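Category: Clubs & Teams / Who We Are

About Troledora

Hi! I'm Randi Rustad and I run Troledora, the home robotics club at Haugland School in Sorovby. The school asked every club to write a page saying who they are, and I was told two paragraphs would be plenty. Sorry in advance.

We teach robots to do chores. More exactly, we teach simulated robots to do chores in simulated houses, with our feet up on real chairs in Room 419, usually with somebody's sandwich on top of the printer. We meet after the last bell and we're supposed to be out by 5:30, and we mostly are.

How it got going

I teach math, and I'd never built a robot when I started this. A student of mine, Torbjørn Ekström, kept asking whether there was a club where you could program something that moved, and there was one, but it was the kind with wheels and a sumo ring and it was full. So he asked me if we could start another. I said yes without thinking very hard about it (I was carrying a stack of quizzes at the time) and the next week there were kids in my room.

We had no money for hardware. What we did have was a computer lab with decent graphics cards, left over from a video editing class, and Torbjørn had found a free simulator with whole apartments in it. You get a robot with two arms, you get rooms with furniture, and you get objects that fall over when you bump them. That last part turned out to be most of the club.

The name came from a list of made-up words the first group voted on. It doesn't mean anything. There was a strong push for Toast Force, and I still hear about it.

What we do all afternoon

Everybody starts by driving. You sit down, you take the controls, and you try to pick something up. It's so much harder than it looks! You can't feel anything, you're seeing the room from the robot's point of view, and your hands want to go places the robot's elbows don't. New members spend their first few afternoons just reaching for things and knocking them away, and they laugh a lot, and then at some point they get quiet and start to care.

After driving comes scripting. You write down what the arm should do, you run it, and the arm does what you wrote, which is rarely what you meant. Yaowalak Thaweesak is our scripting lead this year, and she keeps a notebook of every failed grasp with a little sketch of where the fingers ended up. She started it for herself. Now the whole club uses it, and there's a waiting list to borrow it, and she's strict about the waiting list.

Then there's the learning side, where you collect lots of your own driving and train a model to copy it. Not everyone gets into that and that's fine with me. Some of our best people only like building test rooms, or arguing about scoring, or making the playlist.

We work in all kinds of layouts. Kitchens are the favorite, and big open-plan places are the ones people complain about, with the sofa on one side and the kitchen way at the back and a long drive between them. Rugs are trouble. So is anything shiny. So is anything lying on its side, because a kid who has carefully learned to grab a thing standing up has to start all over again when it's tipped, and they come and tell me it isn't fair, and I tell them to go look at their own kitchen floor at home.

The Derkelum

Our big event of the year is the Derkelum, in May. It's a one-day contest for school clubs in the area and everything in it happens in simulation, so nobody has to haul a robot onto a bus. Teams get a house they haven't seen before and a list of chores. Pick this up, carry that over there, close the dishwasher, that sort of thing. A perfect run is worth 1,000 points. You lose points for dropping things and you lose a lot of points for hitting the furniture.

Our first year we scored 60. I have that scoresheet framed behind my desk and I'm very fond of it. Last year we scored 400 and you would have thought we'd won the whole thing. The kids screamed so loud that the clarinet section next door came in to see what was going on, and a couple of the clarinets have since joined.

What did it wasn't anything fancy. Maj-Britt Dalen, who was new, noticed that our arm always came in at the same angle no matter how the object was lying, and she asked why. None of us had a good answer. So she and Yaowalak spent most of the winter teaching it to look at which way a thing was pointing before it moved, and they tried it on mugs and on boxes and on small appliances until they were sick of all of them. It still misses. It misses less.

Who can join

Anyone at Haugland. You don't need to know how to code, you don't need to be good at math (I say this as the math teacher), and you don't need to own a computer. You need to be able to watch something fall off a table forty times and still want to try it again. If you play video games you'll probably pick up the driving quickly. If you don't, you'll pick it up anyway, and our steadiest driver right now is a girl who'd never held a controller before she walked in.

It's free. We share workstations, two people to a screen, with one driving and the other calling out what's about to get knocked over. People trade off whenever they like. I bring crackers. Once a month Margit Strand from the art department comes by and shows us something about light and perspective, which I thought would be a nice extra and which has ended up helping with real problems, like why everyone reaches too far when the floor is reflecting a lamp. She says our kids ask better questions about shadows than her painters do, but please don't tell her painters I put that on the website.

Parents ask me whether we'll ever get a real robot. I'd love one! We've talked about it, and there's a drawer with a catalog in it. But a real arm means one student working and a roomful waiting, and in the simulator everybody gets a turn and everybody gets to break things, and when it goes wrong you press reset and the house is fine. I'm not in a hurry.

What we're on now

This term it's all about things on the floor. The Derkelum people have hinted that there'll be more tidying and less stacking next time, so we've been practicing low reaches, in living rooms mostly, with objects in awkward positions. Torbjørn wants to do it all with the right arm. Maj-Britt thinks the left should be helping. They've each made a test run to prove it and I've been asked to judge, and I keep finding papers to grade instead. The toaster has become a bit of a celebrity in the meantime.

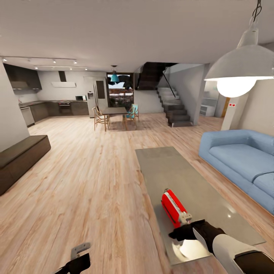

Anyway, if any of this sounds like your kind of afternoon, just come up to 419 after the last bell and find an open seat. You don't have to sign up first, and you can leave whenever your bus does. Bring a sandwich if you like, but the top of the printer is usually taken.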